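Grorville Library Extends Its Evening Hours

In February the Grorville Public Library began keeping its reading rooms open until 10 p.m. Vasylyna Zinchenko, the library's director, discussed the change with the Zolcombe district newsletter.
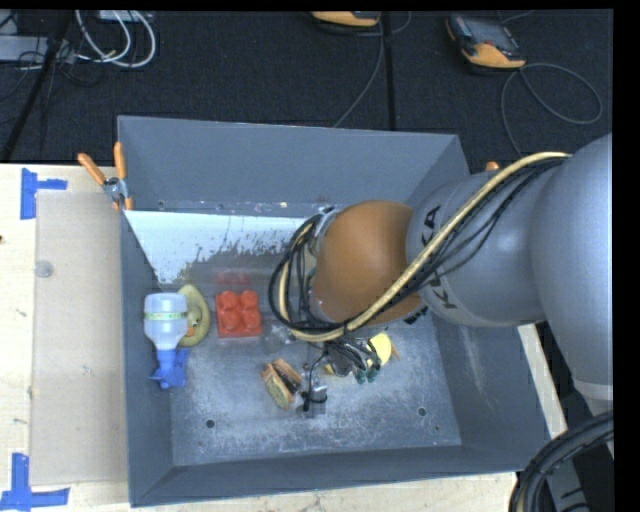

The extension followed a survey of cardholders, to which 461 residents replied. Many worked shifts and could not reach the building before closing. "We had been open at the hours that suited the staff of thirty years ago," Ms. Zinchenko said. "The town has changed its working day."

The later hours are paid for by a two-year grant from the Hinrichs Fund. Nghĩa Tiêu, who heads adult services, said that evening attendance in the first month passed 300 visits, with the language tables on the second floor in greatest demand. "People ask for quiet and for a place to plug in," he said. "They also ask for coffee, and we are still discussing that."

The Morkero Street branch will keep its present schedule. Ms. Zinchenko said its heating system must be replaced first. Bids for that work are due in the spring.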